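가사·정리 작업용 파지 기술 실증 과제 중간 진도보고서

제출처: Lavmont 과제관리 부서
수행기관: Asetti 현장실증팀
보고 대상: 2단계 작업 데이터 수집 및 이송 시험
보고 구분: 정기 진도보고(장애 및 안전 사항 포함)

1. 보고 개요

본 보고서는 2단계 과제의 추진 현황과, 같은 기간에 발생한 손가락 개폐 폭 기록 장애의 경위, 원인, 조치 및 잔여 위험을 보고하기 위하여 작성하였다. 장애는 수동식 그리퍼로 수집한 시연 데이터에서 비롯되었고, 해당 데이터로 학습한 제어기를 로봇 팔에 적용하는 과정에서 캐비닛 문짝이 의도하지 않게 당겨지는 안전 사안으로 이어졌다. 인명 피해는 없었으며 설비 손상은 문짝 경첩 한 곳의 변형에 그쳤다.

수행기관은 사안 발생 당일 로봇 팔 운전을 전면 중지하고 제출처에 구두로 통보하였다. 이후 수집 작업은 제한적으로 재개하였으나 로봇 팔의 자율 운전은 본 보고서 작성 시점까지 재개하지 않았다. 재개 여부는 5항에 정한 조건의 충족을 확인한 뒤 제출처의 승인을 받아 결정하고자 한다.

이번 장애로 2단계 종료 시점의 지연이 불가피하다. 당초 협약상 종료 시점은 11월 말이었으며, 수행기관은 이를 12월로 조정하여 줄 것을 요청한다. 예산 총액의 변경은 요청하지 않는다.

2. 추진 현황

2.1 데이터 수집

2단계의 수집 목표는 유효 시연 1,000회이다. 대상 작업은 캐비닛 문 열기, 선반 위 천 제품 꺼내기와 넣기, 문 닫기의 세 동작으로 구성되며, 작업자가 손잡이형 그리퍼를 들고 실제 동작을 수행하는 방식으로 기록한다. 장애 확인 이전까지 수집 진도는 계획을 앞서 있었고, 목표 수량에 해당하는 시연을 모두 기록한 상태였다.

그러나 장애 원인을 역추적한 결과 367회의 시연에서 손가락 개폐 폭이 실제와 다르게 기록되었음이 확인되었다. 수행기관은 이를 보정하여 사용하는 방안을 검토하였으나, 오차가 시연마다 다르고 한 시연 안에서도 변동하는 경우가 있어 신뢰할 수 있는 보정식을 얻지 못하였다. 이에 해당 시연 전량을 학습 대상에서 제외하고 재수집하기로 결정하였다.

현재까지 304회를 재수집하여 검사를 마쳤다. 잔여분은 대부분 문 닫기 동작에 집중되어 있다. 경첩을 교체하는 동안 문짝을 움직이는 시연을 기록할 수 없었던 것이 주된 이유이며, 나머지 동작의 재수집은 마무리 단계에 있다.

2.2 제어기 학습

Tamihana 학습 환경에서의 1차 학습은 장애 확인 이전에 완료되었다. 해당 학습 결과물은 오류 데이터가 포함된 것이므로 폐기 대상으로 분류하였고, 시험 서버에서 실행 권한을 회수하였다. 원인 분석에 필요한 사본은 별도 저장소에 읽기 전용으로 보관하고 있다.

재학습은 재수집 데이터의 검사가 끝난 동작부터 순차적으로 진행할 예정이다. 천 꺼내기 동작은 이미 재학습에 들어갔으며, 모의 환경에서의 결과만을 확인하고 있다. 실물 로봇 팔에서의 평가는 수행하지 않았다.

2.3 현장 환경 구성

실증 공간의 캐비닛 배치, 작업대 위치 및 바닥 표시는 1단계에서 승인된 배치를 유지하고 있다. 장애 이후 캐비닛 주변의 출입 절차를 변경하였으며 세부 내용은 4.3항에 기술하였다.

3. 장애 및 안전 사안의 경위

3.1 최초 징후

최초 징후는 데이터 검수 과정에서 나타났다. 검수 담당이 천을 꺼내는 시연을 재생하던 중, 영상에서는 손가락이 물건을 놓았으나 개폐 폭 값은 닫힘 상태로 유지되는 구간을 발견하였다. 당시에는 일부 시연에 국한된 시간 동기 오류로 판단하고 해당 시연만 제외하였다. 검수 기록에는 ‘동기 불량’으로 분류되었고 상위 보고는 이루어지지 않았다.

수행기관은 이 판단이 적절하지 않았음을 인정한다. 동기 오류라면 영상과 폭 값의 변화 시점만 어긋나야 하나, 해당 구간에서는 폭 값의 절대 크기 자체가 달라져 있었다. 파형을 비교하는 간단한 확인만으로도 구분이 가능하였으나 당시 검수 절차에 그러한 항목이 없었다. 결과적으로 오류 데이터가 학습에 포함되는 것을 막을 수 있는 첫 기회를 놓쳤다.

3.2 로봇 팔 시험 중 발생한 사안

이후 1차 학습 결과물을 적용한 로봇 팔 시험을 실시하였다. 시험 내용은 캐비닛의 문짝을 연 뒤 선반의 천을 꺼내는 것이었다. 로봇 팔은 문짝을 정상적으로 열었으나, 문짝을 놓아야 할 시점에 손가락을 충분히 벌리지 않은 채 다음 동작으로 이행하였다. 손가락 끝이 문짝 모서리에 걸린 상태에서 팔이 후퇴하였고, 문짝이 당겨지면서 경첩 한 곳이 변형되었다. 캐비닛 본체도 바퀴가 구르면서 작업 영역의 바닥 표시 쪽으로 밀려났다.

운전 담당은 문짝이 당겨지는 것을 인지한 즉시 비상정지를 작동하였고 팔은 정지하였다. 시험 보조 인원은 바닥 표시 바깥에 있었으나, 캐비닛이 이동한 방향에 서 있었다는 점에서 수행기관은 이 사안을 단순 고장이 아닌 아차사고로 분류하였다.

충돌 감지 기능은 동작하지 않았다. 충돌 감지는 팔 관절에 걸리는 부하가 기준을 넘을 때 작동하는데, 캐비닛이 고정되지 않아 본체가 함께 움직이면서 부하가 기준에 이르지 않은 것으로 분석되었다. 충돌 감지 기능 자체는 사후 점검에서 정상으로 확인되었다.

3.3 초동 조치

비상정지 이후 로봇 팔의 전원을 차단하고 잠금 표찰을 부착하였다. 문짝에 걸린 손가락은 전원이 차단된 상태에서 수동 해제 나사를 이용하여 분리하였다. 현장 상태를 기록한 뒤 캐비닛을 원위치로 옮겼으며, 제어기 기록과 그리퍼 기록을 별도 매체에 복사하였다.

같은 날 수동식 그리퍼를 이용한 수집 작업도 중지하였다. 당시에는 로봇 팔 측의 구동부 고장과 학습 데이터의 오류 중 어느 쪽이 원인인지 확정되지 않았으므로, 두 가지 가능성을 모두 열어 두고 조사에 착수하였다.

4. 원인 분석 및 조치

4.1 직접 원인

조사 결과 로봇 팔의 손가락 구동부에서는 결함이 발견되지 않았다. 구동부는 제어기가 내린 명령 값을 허용 오차 안에서 그대로 수행하였다. 문제는 명령 값 자체에 있었다. 제어기는 손가락을 충분히 벌리지 않아도 물체가 놓이는 것으로 학습되어 있었으며, 이는 수집 데이터에 기록된 폭 값이 실제보다 작았기 때문이다.

수동식 그리퍼의 개폐 폭은 손가락 연결축에 부착된 Drikis 회전 검출기로 측정한다. 장애가 발생한 그리퍼를 분해한 결과, 검출기용 자석을 축에 고정하는 접착부가 부분적으로 떨어져 있었다. 손가락을 완전히 닫을 때 가해지는 충격으로 자석이 축에 대하여 조금씩 돌아갔고, 그만큼 영점이 이동하였다. 작업자가 전원을 다시 켜고 영점을 잡으면 값이 정상으로 돌아오므로, 작업 시작 시점의 점검에서는 이상이 드러나지 않았다.

재현 시험에서는 해당 그리퍼를 연속 사용한 지 45분이 지난 시점부터 폭 값의 편차가 검수 기준을 벗어났다. 다른 그리퍼에서는 같은 조건에서 편차가 나타나지 않았다. 다만 접착 방식이 동일하므로 수행기관은 이를 개별 제품만의 문제로 보지 않고, 보유한 모든 수동식 그리퍼에 같은 조치를 적용하였다.

4.2 간접 원인

첫째, 영점 확인이 작업 시작 시에만 이루어졌다. 작업이 끝난 뒤 영점을 다시 확인하였다면 편차가 발생한 작업 단위를 당일에 가려낼 수 있었다.

둘째, 검수 절차가 영상의 품질과 시간 동기를 중심으로 구성되어 있었다. 폭 값은 결측 여부만 확인하였으며, 영상에 나타난 손가락 상태와 대조하는 항목이 없었다.

셋째, 검수에서 제외된 시연의 사유가 누적 관리되지 않았다. ‘동기 불량’으로 제외된 시연은 특정 그리퍼에서 집중적으로 발생하였으나, 사유와 장비를 함께 집계하는 양식이 없어 이 경향이 확인되지 않았다.

넷째, 로봇 팔 시험 시 캐비닛의 바퀴를 고정하지 않았다. 1단계에서는 탁자 위 물체만을 대상으로 하였기 때문에 위험성 평가서에 이동식 가구에 관한 항목이 없었고, 2단계로 전환하면서 평가서를 개정하지 않았다. 이는 관리상의 누락으로서 책임은 수행기관에 있다.

4.3 조치 완료 사항

가. 수동식 그리퍼의 자석 고정부를 접착식에서 나사 고정식으로 변경하였다. 변경 후 동일한 재현 시험을 실시하여 영점 이동이 발생하지 않음을 확인하였다.

나. 연속 사용 시간에 상한을 두고, 사용을 마칠 때마다 기준 블록으로 폭 값을 확인하도록 하였다. 종료 시 확인 값이 기준을 벗어나면 직전 확인 이후에 기록된 시연은 자동으로 보류된다.

다. 검수 도구에 영상과 폭 값을 한 화면에 겹쳐 표시하는 기능을 추가하였다. 손가락이 완전히 벌어진 구간과 완전히 닫힌 구간을 각각 확인하여야 검수를 완료할 수 있다.

라. 제외 사유 양식을 개정하여 장비 식별번호와 확인 시각을 필수 항목으로 하였다. 같은 장비에서 같은 사유가 반복되면 품질 담당에게 통보된다.

마. 캐비닛 바퀴에 고정구를 설치하고, 로봇 팔 시험 전 점검표에 고정 상태 확인을 추가하였다. 문짝 경첩은 교체를 마쳤다.

바. 로봇 팔 시험 시 보조 인원의 대기 위치를 캐비닛이 움직일 수 있는 방향에서 벗어난 곳으로 변경하고, 운전 담당이 대기 위치를 확인한 뒤에만 시험을 시작하도록 절차서를 개정하였다.

4.4 진행 중인 사항

로봇 팔의 손가락이 물체를 실제로 놓았는지를 제어기와 별도로 판정하는 기능을 개발하고 있다. 팔이 후퇴하기 시작한 직후의 손목 힘 값을 이용하는 방식이며, 이번 사안의 기록에 적용한 결과 문짝이 걸린 상태를 판별할 수 있었다. 다만 천과 같이 가볍고 부드러운 물체가 걸린 경우에는 힘의 변화가 작아 판별이 안정적이지 않다. 이 한계가 해소되기 전에는 해당 기능을 단독 안전장치로 인정하지 않을 방침이다.

위험성 평가서의 개정도 진행 중이다. 문짝, 서랍, 바퀴가 있는 가구처럼 로봇이 힘을 가할 때 스스로 움직이는 대상을 별도 범주로 두고, 각 대상의 고정 방법과 인원 배치를 명시하고 있다. 초안에 대한 내부 검토는 마쳤으며 외부 안전 자문의 의견을 기다리고 있다.

5. 로봇 팔 운전 재개 조건

수행기관은 다음 조건이 모두 충족된 이후에 로봇 팔의 자율 운전 재개를 신청하고자 한다.

(1) 오류가 확인된 시연의 재수집과 검수가 완료되고, 학습에 사용된 데이터 목록에 제외 대상이 포함되지 않았음을 품질 담당이 확인할 것

(2) 재학습 결과물이 모의 환경에서 문짝 걸림 상황을 포함한 시험을 통과할 것

(3) 개정 위험성 평가서에 대한 외부 자문 의견이 반영될 것

(4) 저속 운전 조건에서 문 열기 동작을 먼저 시험하고, 그 결과를 제출처에 보고할 것

현재 (1)은 진행 중이며 (2)는 일부 동작에 대하여만 착수하였다. (3)은 자문 의견이 접수되는 대로 반영한다. (4)는 앞의 세 조건이 충족된 뒤 실시한다. 조건의 일부만 충족된 상태에서 운전 범위를 단계적으로 넓히는 방안도 검토하였으나, 천 꺼내기 동작 역시 문이 열린 상태를 전제로 하므로 분리 운전의 실익이 크지 않다고 판단하였다.

6. 일정 및 예산에 미치는 영향

6.1 일정

재수집과 재학습이 순차적으로 이루어져야 하므로 2단계 최종 평가는 당초 계획보다 늦어진다. 가장 큰 변수는 외부 자문 의견의 접수 시점이다. 의견 접수가 늦어질 경우 저속 시험의 착수도 같은 기간만큼 늦어진다. 수행기관은 대기 기간 동안 평가 시나리오 정비와 모의 시험을 우선 수행하여 전체 지연을 줄이고자 한다.

3단계에서 예정된 서랍 및 여닫이장 작업은 개정된 위험성 평가서가 확정되기 전까지 착수하지 않는다. 3단계의 장비 발주는 일정에 영향을 주지 않는 품목에 한하여 계획대로 진행한다.

6.2 예산

추가 비용은 재수집에 투입된 인력, 고정부 변경 부품, 경첩 교체, 외부 자문에서 발생하였다. 이 가운데 인력 비용의 비중이 가장 크다. 수행기관은 2단계 출장비와 시제품 제작비의 미집행분을 전용하여 충당하고자 하며, 전용 신청서는 별도로 제출한다. 폐기된 1차 학습에 사용된 연산 자원 비용은 수행기관이 자체 부담한다.

7. 잔여 위험

가장 주의하여야 할 잔여 위험은 아직 확인되지 않은 폭 기록 오류가 유효 데이터로 분류되어 있을 가능성이다. 이번 조사에서는 전체 시연의 폭 값과 영상을 대조하였으나, 물체에 손가락이 가려 영상만으로 개폐 상태를 확정하기 어려운 시연이 일부 있었다. 해당 시연은 앞뒤 구간의 값이 모두 정상인 경우에만 유효로 인정하였고, 목록을 따로 관리하고 있다.

다음으로 나사 고정식 자석의 장기 내구성은 검증되지 않았다. 재현 시험은 단기간에 이루어졌으므로 수개월 사용에 따른 풀림 여부는 정기 점검으로 확인하여야 한다. 점검 주기는 우선 월 단위로 정하고 결과에 따라 조정한다.

마지막으로 작업 속도에 관한 사항이 있다. 종료 시 확인과 보류 절차가 추가되면서 수집 속도가 장애 이전보다 낮아졌다. 수행기관은 잔여 수집량을 맞추기 위하여 확인 절차를 생략하거나 통합하지 않도록 작업조에 지시하였으며, 수집 실적을 작업조 평가 항목에서 제외하였다.

8. 제출처 요청 사항

가. 2단계 종료 시점을 12월로 조정하는 협약 변경의 승인

나. 미집행 예산의 비목 간 전용에 대한 검토

다. 5항의 운전 재개 조건에 대한 의견 회신. 특히 저속 시험에 제출처가 입회할 필요가 있는지에 대한 판단을 요청한다.

9. 현장 작업 상태

캐비닛 구역의 작업은 수동식 그리퍼로 수행한다. 캐비닛은 벽돌 벽 앞에 놓여 있으며, 주변 바닥은 흰색 타일이고 노란색과 검은색의 위험 표시 테이프가 사용되고 있다. 대상물인 흰색 천은 접힌 상태로 안쪽 선반에 놓인다.

그림 1. 두 손가락 너머로 본 스테인리스 캐비닛과 열린 갈색 문짝

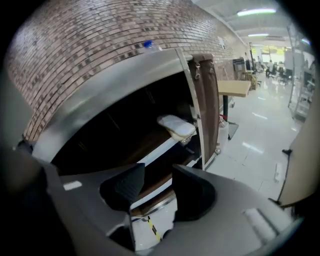 10. 붙임 및 후속 제출 자료

붙임 1. 제외 시연 목록 및 장비별 제외 사유 집계
붙임 2. 회전 검출기 고정부 변경 전후 재현 시험 결과
붙임 3. 개정 작업 절차서(수집 종료 확인, 시험 전 점검)
붙임 4. 아차사고 보고서 사본

개정 위험성 평가서와 예산 전용 신청서는 확정되는 대로 별도 제출한다. 잔여 재수집의 완료 여부는 다음 정기 보고를 기다리지 않고 완료 시점에 서면으로 통보한다.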